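Kirkalora House - bedroom refresh, progress report for November
To: the Jayawardena Fund
Reading copy for the grants desk

Hello again! You asked for something short and readable this time, so I'm leaving the spreadsheet as an attachment and just telling you how it's going.

The big news is that the bedding is in. When I last wrote we were still waiting on the second delivery from Anell, and I was getting a bit nervous (the guest rooms had sheets and not much else). It came on a Wednesday, all in one go, and we spent the rest of that afternoon opening bags on the hallway floor. We now have covers and blankets for 24 beds, which is every bed in the house plus the two in the overflow room upstairs.

Money first. The blankets came to $436 and the quilts and covers to $328, both a little under what I'd put in the plan. Laundry before first use was some $220, and that one went over - I had priced it by the load and the laundromat charges by weight for anything thick. I've moved the difference across from the curtain line, where we still have room.

I know the plan said plain navy for everything. We dropped that after the first room was made up, as it looked like a dormitory and people said so. What we have now is a mix of bright patterned bedding and heavier brown blankets that go on top or get folded down at the foot, and I like it so much better! The colors are loud, I'll admit, but with white walls the rooms can take it.

The slow part has been the sorting. Each bed has to be cleared before it can be made, and the beds are where everything lands: small boxes, wrappers, odds and ends from the donation bags. So the order we've settled on is clear the top, shake out the blanket, then straighten the cover underneath. We're a bit more than halfway through the rooms. The ground floor is finished except for the corner room, where the Grilladico shelf unit still needs its back panel.

One of the beds, during the work:
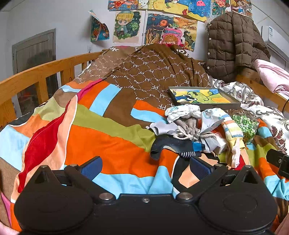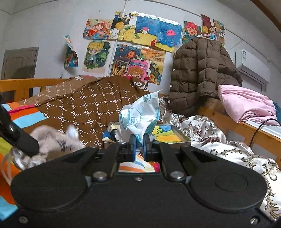
2 min read

Still to do before the next report: labels for the linen closet, a second set of pillowcases (I have a quote and will send it on), and the curtains, which I'd like to hold until we know what the laundry really costs per month. If you'd prefer that I spend the curtain money now, let me know and I'll get them ordered.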